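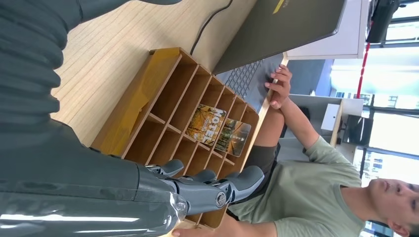
Posted by: Gamlow Beauty customer desk
Category: Orders and product problems
Status: Open, waiting on supplier
Last updated: January, 4:40 pm

Issue: Skovico self-tan mousse, medium shade, coming out of the pump as liquid. Customer also reports patchy color on ankles and wrists.

Order contents: tan mousse x 2, Bouzid bath oil, Pluson tanning mitt. Mousse and mitt from the January box, bath oil added on at checkout.

9:15 am
Customer wrote in. First bottle fine for two uses, then runny and brown with no foam at all. Second bottle same from the first pump. Wants a refund or replacment before a trip in 12 days. Asked for batch codes off the base of both bottles and a photo of the pump heads.

9:50 am
Codes back. Both bottles same batch. No photo yet. Checked the desk inbox for the same batch — 7 other complaints, all runny, none about the color. So maybe two seperate problems.

10:20 am
Asked the usual:
Bottle shaken before use? No, "it's a mousse, why would I."
Stored where? Bathroom shelf next to the radiator.
Moisturizer on first? Yes, the bath oil, night before and again the same morning.
Exfoliated? Day before, sugar scrub.

Oil the same morning is my guess for the ankles. Told her to skip it on tan day, plain lotion on the dry bits only, a thin layer, then wait 25 minutes before the mousse. Also to keep the bottle upright and away from the heater.

11:05 am
Suggested for the pump: cap off, head under warm running water for a minute, dry it, prime 8 times over the sink. Do not shake, the Skovico leaflet says not to. If still liquid after that, stop and we replace.

1:30 pm
Customer tried it. Bottle one foams for two pumps then goes flat. Bottle two nothing. Same as what I got here with the shelf tester, which is from a different batch. Hm. Tester is old though, opened last summer, so not counting it.

2:10 pm
Swapped heads between her two bottles, just to see. Head from bottle one on bottle two gives two pumps of foam and then liquid. Head from two on one, liquid straight away. So it's the heads, or mostly the heads. Mesh inside probably clogged or missing. Formula smells normal, she says, color normal on the mitt.

2:45 pm
Emailed Skovico with the batch code and the 7 others. Asked if they'll send heads only or full bottles. Heads would be quicker.

3:30 pm
Auto reply. Great.

4:05 pm
Not making her wait on that. Sent one full bottle from the newer batch, express, no charge. Refunded the second bottle. Bath oil and mitt stay as they are, no complaint on either, she likes the mitt.

4:40 pm
Customer confirmed the refund. Asked how to get the patches off before the new one arrives — told her a warm bath, soft cloth, go easy, no scrub two days running.

To do:
Chase Skovico in the morning
Pull the rest of the batch from the January boxes
Reply to the other 7, same pump steps, same offer
Add "no oil on tan day" to the product page, it's not on there anywere
Bin the old tester

Leave open till Skovico answer.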